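## Chapter 7: Salting and Brining of Fish

Salting preserves fish by lowering the amount of water available to bacteria and molds. The salt draws water out of the flesh while a smaller amount of salt moves in. Both movements slow down as the concentrations inside and outside the fish approach each other. The chapter covers dry salting, wet salting, and brining, in that order, and closes with the storage tests used for finished product.

The term *water activity* was defined in Chapter 2 and is used here without further comment. Students who skipped the section on sorption curves should read it before starting Section 7.3.

### 7.1 Terms

**Dry salting.** Split fish are stacked in layers with coarse salt between them. The liquid that forms is allowed to drain away.

**Wet salting.** Fish and salt are layered in a closed tub. The liquid is kept, and the fish end up covered by it. Fatty species such as herring are usually handled this way, as the liquid keeps air from the fat and delays rancidity.

**Brining.** Fish are placed in a solution made up in advance. Light brines season the fish before smoking. A saturated brine can serve as a full cure, although it becomes weaker as water leaves the flesh and must be topped up with solid salt.

**Struck through.** A fish is struck through when the salt content at the thickest part has reached the level of the outer flesh.

### 7.2 Factors that control uptake

Thickness has the greatest effect. Doubling the thickness of a fillet more than doubles the time needed to reach a given salt content at the center. Skin slows the process, and so does fat. Temperature acts in the other direction: warm fish takes up salt faster, but it also spoils faster, and the cure has to stay ahead of spoilage throughout. 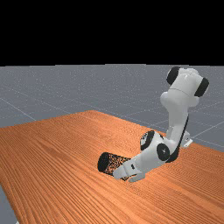
Why is coarse salt preferred to fine salt for stacking? Fine salt dissolves quickly and pulls water from the surface so fast that the outer proteins harden, which slows movement of salt into the center.

Purity also matters. Small amounts of calcium and magnesium salts give a whiter, firmer product, but larger amounts slow penetration and leave a bitter taste. Traces of copper or iron cause brown and yellow spots in storage.

The Fajardo plant, used as the running case in this chapter, dry salts cod in stacks of 437 kg. The fish remain in the stack for 21 days and are restacked once, on day 7, with the top layer moved to the bottom. The Enik plant uses closed tubs for herring and holds them in a cold room from December until the spring shipment. Worksheets for both plants are at the end of the chapter.

### 7.3 Salt balance

For a closed tub, the total mass of salt is constant. Let *F* be the mass of fish, *w* its water fraction, and *S* the mass of salt added. If all the salt dissolves and the salt already in the fish is ignored, the final concentration in the water phase is

*c* = *S* / (*S* + *wF*)

The result is the value approached at equilibrium. It says nothing about the time required to reach it.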